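Counting Episodes Is Easy

Every few months somebody shows me a chart of how much demonstration data their group has gathered, and the line always goes up and to the right. I've stopped asking how many episodes there are. I ask how many of them differ from each other in a way a policy would care about, and the room tends to go quiet.

My own doubts come from the bench. At Wasley we spent most of the fall recording small-part pickups, one person at the controls, one person resetting the part. By the end we had 146 episodes of a single task. On paper that looked fine. Then I sat down and watched them back to back, and it was a dull afternoon, the same approach over and over. The resetter had fallen into a habit, as anyone would, and kept setting the part down near the middle with the same side up. The operator had a habit too, and came in from the left every time. Two people's habits had been written down 146 times.

People who sell data collection like to talk about scale as if it cures this. Grudon's pitch in January was the usual one: more stations, more operators, more hours. But if the instructions are the same at every station, you get the same narrow slice from each. A steel gear is an awkward thing to grab. It has teeth, it has a bore, it throws light back into the wrist camera depending on how it's turned, and foam pads meet a row of teeth differently from a flat face. I want those cases in the set on purpose, and I want somebody to have written down which ones are there.

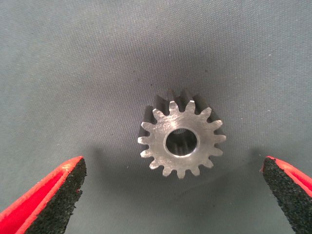 Ada Rinaldi, reading a draft of this, thought I was being unfair. Her point was that nobody knows ahead of time which differences matter, so planning the variety just swaps the operator's habits for the planner's. Collect a lot, she said, train, see where it fails, and go collect there.

I agree with half of that. Going back to collect where the policy fails is the best use of an operator's time I know of. But it only works if the failures are logged with enough detail to act on, and in most places they aren't. What gets logged is a success flag. Our own sheet had a column for notes, and when I checked it, 7 rows had anything in it. Three of those said "ok."

Then there's what gets thrown out. The cleanup script we used, Flulter, dropped any episode where the operator hesitated or had to try again. I understand why; those recordings look sloppy. They are also the only ones that show how to get out of trouble. A set made up of clean first tries teaches a machine what to do when everything is already going well - a case I was never much worried about.

I'm not against gathering examples. I don't know a better way to get a hand to pick up a gear, and I've written enough grasp rules by hand to have no wish to go back. What I object to is the count standing in for the work. If a group tells me they have a thousand episodes, I'd like to see the list of starting poses, the surfaces, the lighting, who was driving, and the retries they kept. If there's no list, I assume they have what we had.

We're starting over on the pickups next month. The resetter will draw a pose from a shuffled deck of cards, the operators will swap every hour, and the retries stay in. It will be slower, and the chart will look worse.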